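**Call for participants: teach a robot by remote control (paid, from home or at our workroom)**

Jokater is looking for 12 people who will show a robot arm how to do simple table tasks. You do not need any experience with robots. We need patient people with steady hands, who can repeat a small movement many times and still do it with care.

My name is Gobnait Ó Dubhghaill and I organise the sessions for the Lirkeo project. In Lirkeo we study how a robot can learn from watching a person's movements. The person guides the arm, the computer records each motion, and later a program tries to do the same task alone. For this the program needs many good demonstrations, from people who do not all move in the same manner. Left-handed persons are very welcome, we have too few of them until now.

**What you will do**

There are two parts, and you can apply for one or for both.

The first part is in simulation. You sit at a screen and control a virtual arm with a hand controller, which we lend to you. The program is called Wellow. It puts some objects on a table and gives you one sentence of instruction, for example "put the cup in the box" or "move the plant behind the dish". You do the task, you press the button for finish, and the table is prepared again with the objects in other places. The colours are sometimes strange and the objects are not always what you would keep on one table at home. Please do not worry about this, only about the task.

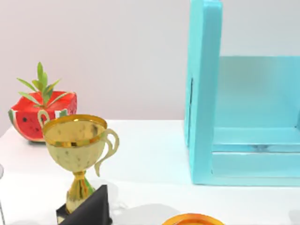
*A table in simulation, with the trophy cup, the watermelon planter and the turquoise box.*

The second part is with the real arm, in our workroom at Tierney. There you hold the arm directly by the wrist and lead it through the movement, or you use the same hand controller as in the simulation. The arm is light and moves slowly. Aidan Moriarty is always in the room with you and he has the stop button. He will also show you how to hold the arm so that your shoulder does not get tired.

**Time and pay**

- One session is 90 minutes, with a break of 10 minutes in the middle.
- We ask for a minimum of four sessions from each person. More is possible if you like the work.
- You receive $87 for each session, paid at the end of the month. The first training session is paid also.
- Simulation sessions can be done at home, at any hour you choose. Sessions at Tierney start at 9 am or at 2 pm.
- If you come to Tierney by bus, keep your ticket and we pay it back.

**Who can apply**

You should be 18 or older and able to read short instructions in English. Your English does not have to be perfect, mine is also not. Glasses or contact lenses are no problem. For the work at home you need a computer, a quiet place to sit and a stable internet connection. If you have pain in the wrist or the elbow at the moment, please choose another time to participate, we will have a new round in January.

Persons who often get dizzy from computer games should tell us before. The camera view in Wellow stays still during a task, but a few participants needed a shorter first session and we can arrange this.

**What we record**

We record the movements of the arm, the pictures of the table and the time you need. In the simulation there is no recording of your face or your voice. In the workroom the cameras look at the table, and your hands and sleeves can be seen. You sign a consent form before the first session and you can stop at any moment. You are still paid for the session which you have started.

A failed try is not a problem. If you drop the object, mark the try as failed and go to the next one. Please do not delete it, we use these tries too.

**How to apply**

Write to Gobnait Ó Dubhghaill at Jokater with the subject "Lirkeo participant". Tell us your name, which hand you use, which part interests you, and the hours when you are normally free. A CV is not necessary. I answer every message myself, usually within one week, and then we fix a short call where you can ask your questions.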